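Subject: Re: [stores] foam liners, where do they go?

Hi all,

Picking up Elsie's question from the 12th February message, with the answer for the long table first.

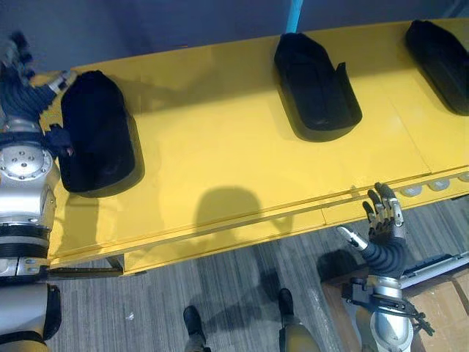
Tahira Talpur
Stores and packing, Husari

Elsie Blackburn wrote:
> Are the black foam pieces supposed to stay on the yellow table
> or go back on the shelves? The Pralley order is for 60 and I
> don't want them mixed in with anything else.

They can stay on the table while you are checking them. Leave a gap between pieces so the padded walls don't get squashed. Once checked, they go in the Ruddock cage, 32 to a bag. Please don't stack them toe to heel, the last lot came back with dents.
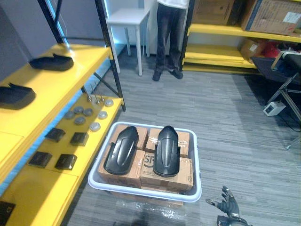 Curved parts are a separate job and don't count toward the 60. We are due 400 of them from Kudeck in March, and I would like the yellow shelves sorted before then. The round discs and the square black blocks are on the same shelf with the upright pins, and I want each kind in its own bin with a label. The two curved parts lying on top of the taped boxes in the white tub should go up with the others on the shelf above. The tub can then go to receiving.

Bins are on order. Elsie, can you send me the label sizes?

Tahira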